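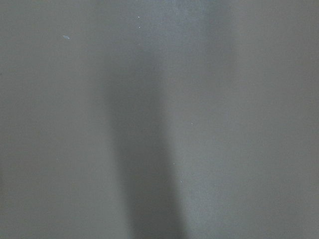
Talk notes: do we need mobile shelving in the records room?

Slot is after the tea break, so keep it brisk. Slides are on the shared drive. Skip the floor plan if the projector is playing up.

Opening

Ask who has been quoted for shelving on rails in the past year. Then ask who measured their own shelves before the rep did. Expect fewer hands the second time.

Say where I stand. I run a records room, I don't sell anything, and I went into this wanting the new kit. I came out less keen.

The claim

Lomex told us their carriages would double our storage. Read the line out slowly. Double compared with what? When I asked, the comparison was with static bays set at wide aisles, and ours are already tight. On our plan the gain was one extra run along the back wall. Useful, yes. Double, no.

Citden were more careful in their wording but left the floor survey off the price. If your room is upstairs, get the survey done first and get it in writing. A full run of paper files is very heavy and the rails put that weight in lines.

What we hold

We had 2,683 boxes on the list in May. Of those, 1,242 were past their destroy date and still sitting there. Pause here and let people do the sum for themselves.

So the first question for any supplier ought to be one for us: why are we paying to house paper we are supposed to have shredded? I have yet to see a brochure raise it.

(If someone says legal hold: ours were checked, and these weren't on hold. They had been forgotten.)

Access

The Okoth system has a nice handle and moves easily in the showroom. Our people fetch files all morning, often two or three at once, from different bays. With one open aisle they queue. Ask to watch it being used in a busy room, at 10 a.m. if you can, with the shelves full.

Powered versions: more to go wrong. Ask what happens in a power cut and how long a call-out takes. Felimura promised us an engineer within 72 hours. For a clinic that needs its notes the same day, that's no help at all unless there is a hand release, and theirs was an optional extra.

Locks

One lock on the end carriage shuts the lot. Fine at night. In the daytime it tends to stay open, in my experience, and then you have the same security as a bare shelf. Check who holds the spare keys before you get excited about the lock.

What we did

Cleared the dead boxes. Moved the slow files to the top shelves. Bought 1,000 new file labels and a second step stool. The quotes are in a drawer and I may go back to them.

Questions

Likely one: would I ever buy it? Yes, for a deep archive that few people visit, on a ground floor, after a clear-out.

Leave the survey checklist by the door for anyone who wants a copy.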